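Pliro Hard Wax Oil, 200 ml tin

I started making up this oil because everything else I tried turned my pale pine orange. Pliro stays light, smells faintly of oranges and goes on with an old cotton rag – no brushes to wash, hooray! One tin does a small table twice over, with a bit left for the shelf you forgot.

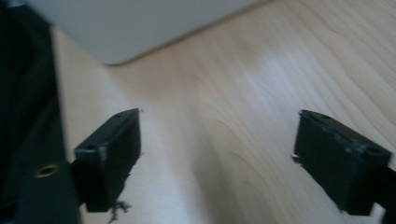
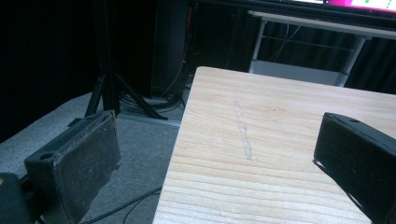

Pale wood, the sort I had in mind for Pliro.

Rub it in thinly, wipe off the extra and leave it overnight. It's fully hard in 7 days, so go easy with the hot mugs until then. I mix each batch in my workshop at Gatberg and have now sent out 3,000 tins (madness). If you want a darker finish, have a look at Clorker, my walnut-tinted one. The big tins are back in September.

Item no. 584. Lay used rags flat outdoors to dry.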